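Folding Week at the Makori Room
Posted 11/10/2022

Hello again, and welcome to the autumn gallery! If you came by in June you'll remember the long page about mending (buttons, mostly, and that one heroic zipper), and I promised back then that the next one would be about folding. Well, it took me the whole summer and a good part of the fall to get to it, but I'm so glad to have it up at last. Folding is a thing most of us learned standing next to somebody at a kitchen table, and then never thought about again, and I've come to love it more than I ever expected to.

The clothes all go to the winter swap in Erkent, which had 1,718 pieces on its rails last year. Our share of that was 228, mostly shirts and sweaters, with a few tablecloths that somehow always find their way in. Everything gets washed first, looked over for loose threads, and folded to the same width so it stacks nicely in the Balholm boxes. Those are the low gray ones with the lids that click, and if you've ever tried to get a lid onto a box of badly folded sweaters you'll know why I go on about widths the way I do.

I do think the surface matters as much as the hands. For years I folded on the bed like everybody else, and the mattress gives under you and the sleeves wander off, and you end up doing the same shirt three times. A proper table at hip height is a joy. Wipe it first, and keep your coffee somewhere else (I say this with feeling). 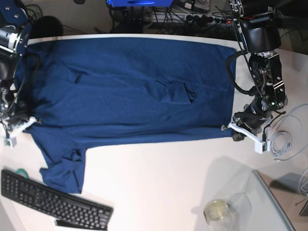

Knits are the ones I get asked about most. A woven shirt will hold a crease and more or less tell you where it wants to go, but a knit just lies there and keeps every little bump you leave in it. The navy one spread out on the white table is a good case - mostly flat already, but with that soft lump near the middle where the cloth has bunched, and one sleeve trailing down toward the front with its cuff all crumpled by the keyboard. I'd smooth the lump out toward the hem with the flat of my hand before doing anything else, then straighten the sleeve and lay it back across the body. The hem seam is a lovely thing to steer by, too. On this shirt it shows up a little lighter and runs at a slight slant, so a gentle tug at the lower corners to square it up would be time well spent.

After that it's the same fold for all of them. Sides in to the middle, sleeves laid down along the back, then up from the hem in thirds. Some people like halves, and I won't argue, but thirds fit the boxes better and they don't slide around when you carry them down the stairs. Eight to a stack is plenty for sweaters. You can go higher with T-shirts if you're feeling brave!

We've had our Skorier shelves up along the back wall since the spring and they've made such a difference, with room now for the finished stacks to sit overnight before they're boxed. Knits do settle a bit if you let them rest. I like to put the dark colors on the lowest shelf, where the dust shows and I'm reminded to wipe it.

If you'd like to bring something for the swap, the room is open through the end of the month, and clean hangers are always welcome along with the clothes. Paper bags are better than plastic ones for us, and please check the pockets. The gallery on tablecloths comes next, including the big round one that measures 90 inches across and has been giving me trouble since the summer.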